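3.2. Ce que l'on demande à l'auteur de prouver

La jurisprudence répète volontiers que l'originalité s'apprécie au cas par cas, formule commode qui dispense de dire comment. Dans le corpus retenu pour cette étude, 1,248 notices de retrait adressées à des plateformes d'hébergement d'images, l'originalité n'est motivée que dans 44 d'entre elles. Les autres l'affirment, parfois en majuscules. La photographie utilitaire (objets courants, postes de travail, vues de détail) y occupe une place que la doctrine lui a rarement accordée, sans doute parce qu'on ne dédicace guère de mélanges à la photographie d'un gobelet.
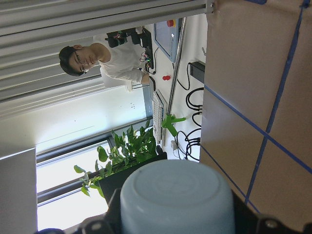 3.3. L'exception de citation devant l'image entière

Citer un texte consiste à en prélever une partie. Citer une image suppose, si l'on suit la lecture traditionnelle de la condition de brièveté, d'en montrer un coin. Cáceres (Leandro Cáceres, dont la typologie est reprise ici avec quelques infidélités) distingue à ce propos la citation « par fragment », juridiquement confortable et intellectuellement inutile, et la citation « par totalité », qui présente les défauts inverses.

L'affaire Komard c. Insaurralde illustre l'embarras. La société Komard reprochait à l'éditeur Insaurralde d'avoir reproduit, dans un manuel de technologie, une vue d'atelier en pleine page. L'éditeur invoquait la finalité pédagogique ; Komard répondait que la pédagogie n'avait jamais exigé le papier glacé. La décision, rendue le 12 avril 2018, tranche en faveur de la demanderesse en 2 paragraphes, dont l'un porte sur les dépens.

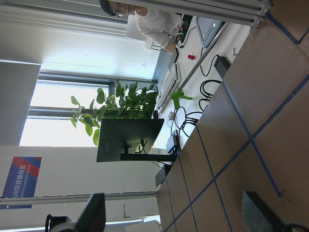 On notera que la qualité de la légende n'a joué aucun rôle dans le raisonnement. Or c'est par elle que l'image se rattache au propos, et donc que la citation se justifie — du moins si l'on prend au sérieux l'exigence d'incorporation à une œuvre seconde. La charte Gilthorpe, adoptée par plusieurs revues en septembre de la même année, tente de combler la lacune : toute image reproduite doit être « discutée ». Elle ne précise pas pendant combien de lignes, et les auteurs ont naturellement retenu l'hypothèse la plus courte.

3.4. Le cas des dépôts ouverts

Le dépôt Grurkinell applique une règle plus sommaire. Chaque fichier y est versé sous licence libre, à charge pour le déposant de garantir qu'il détient les droits. Sur les 40 contestations examinées, aucune ne met en cause la licence elle-même ; toutes portent sur la garantie, que les déposants semblent avoir cochée avec l'entrain que l'on réserve aux conditions générales.

Figure 3. Table de travail au plateau couvert de carton, divisé par des bandes adhésives bleu foncé, et bras robotisé.
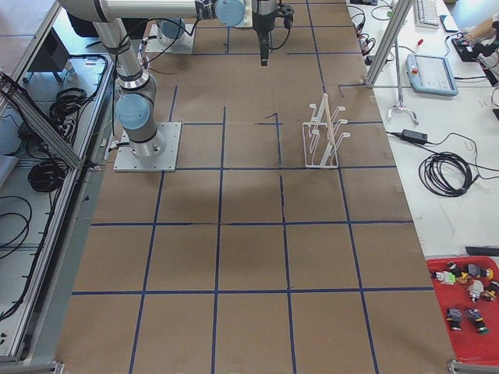 Temps de lecture de la section : 2 minutes

Reste la question du réemploi en cascade. Un premier utilisateur reproduit de bonne foi, un deuxième recadre, un troisième traduit la légende et supprime le nom de l'auteur au passage, faute de place. Le droit positif traite chacun de ces actes isolément et parvient, à chaque étape, à une solution défendable. La chaîne entière l'est moins. La section 4 examine si l'obligation de mention peut être mise à la charge du dernier maillon, qui est d'ordinaire le seul que l'on retrouve.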